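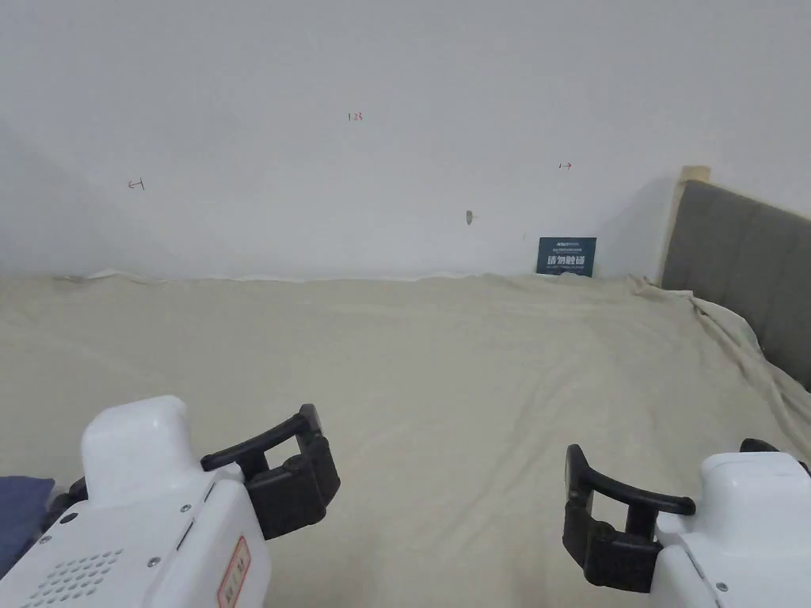 Bed, before I folded anything on it. Wrinkles and all.

April 21, 2020

Quick one, should be asleep. Long day of laundry and bed stuff and my feet hurt.

Got up late. Coffee, toast, no butter left, put it on the list. Then decided today was the day for the shirts. They have been sitting in the bag since we moved the stuff over to Plonumham and I keep walking past them. The bag is bigger than I remembred. How do I own this many shirts. I wear two of them.

Sheet first. Pulled it up at the wall side and it went bunchy again, then pulled the headboard side and got that big fat roll of fabric hanging over it. Same as every time. It's too big for this mattress, Armelle Charpentier told me so in the store and I said no no it'll be fine. It is beige and it was on sale, that was my whole reasoning. Smoothed it with my arm, good enough, moved on. Am not ironing a sheet. Mom would.

Had the radio on low. Call from Dudek about the delivery, they can't say when. Maybe July. July! Told them fine, what else can you say right now.

Then the blue one. 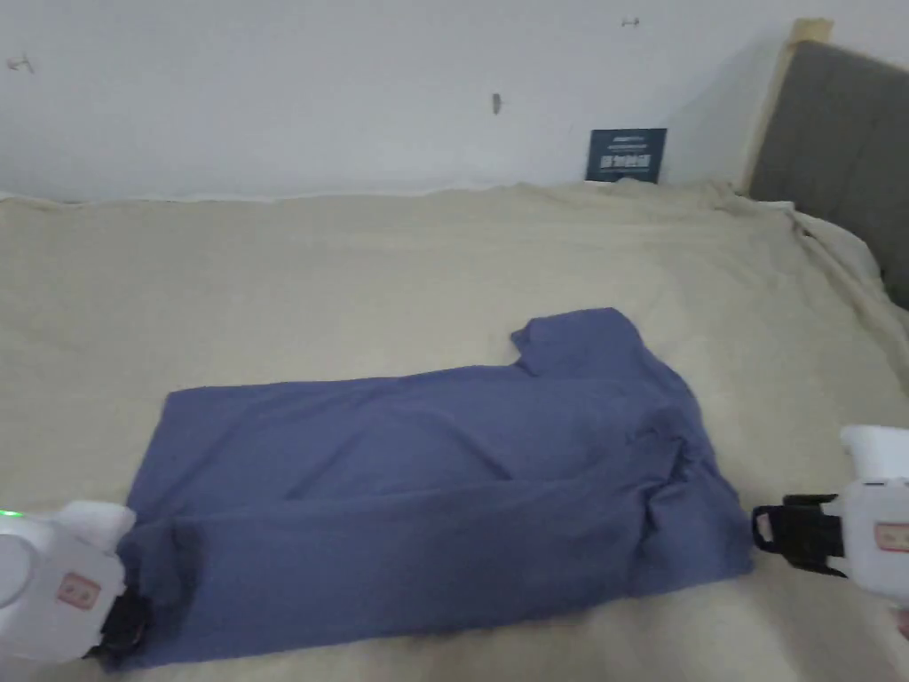 The blue knit, collar up, flat but not quite smooth.

It's the softest shirt I have and the worst to fold. Knit slides. You get one corner straight and the side goes and bunches up underneath and then there's a lump in it. I tried it the way Armelle does, lay it out sideways, take hold of the bottom corners, pull, smooth, then sleeves in. Hers come out like a store shelf. Mine had ripples right across the middle. Picked it up, shook it, did it over. 4 tries I think before I quit and made tea.

Note for next time: do the sleeves BEFORE pulling the hem. And button the collar if there's buttons. And don't start with the hard one.

Phoned Armelle while the kettle was on. She laughed at me, in a nice way. She's making bread, everybody's making bread. She asked did I get the Clurero soap and no, shelf was bare again, got the Vumo stuff which smells like a dentist. She says half a cap is plenty. I have been using a full cap. Well that explains the smell.

Back to it after the tea.

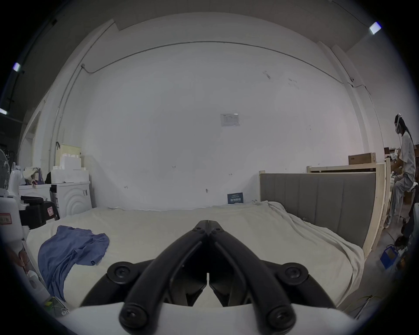
Blue shirt losing the fight. Rest of the sheet not too bad on that side.

Like the gray headboard more now than when I first saw it. The up and down channels collect fluff though, ran a damp cloth down them this morning and it came away gray. Or the cloth was gray to start with, can't remember. Want to do something about the bare wood too, oil or wax, whatever's cheap. Ask Armelle's brother. And that cardboard box up on the other bed frame has to come down, I don't even know whats in it. Tomorrow.

Lunch was soup. Ate it standing up. Watched the rain for a bit. 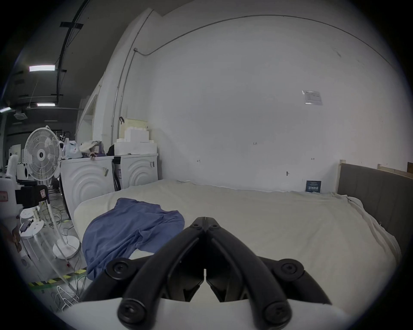
Folding got better in the afternoon once I stopped being fussy. Did the plain tees, then the striped ones, then pillowcases, a small stack and it even stayed up. Next job is the corner by the two washers. The foam boxes are still piled up on top of them with the bags and bundles alongside, and I've been saying "this weekend" for weeks. Bags first, then boxes, then maybe I can put the soap up there like a normal person. The fan can stay put, will want it soon enough.

Bag is 2 thirds empty. Socks left, and the sweaters. Blue shirt went on a hanger in the end.

Butter, stamps, soap if they have it. Call Dudek back before 5. Lights out.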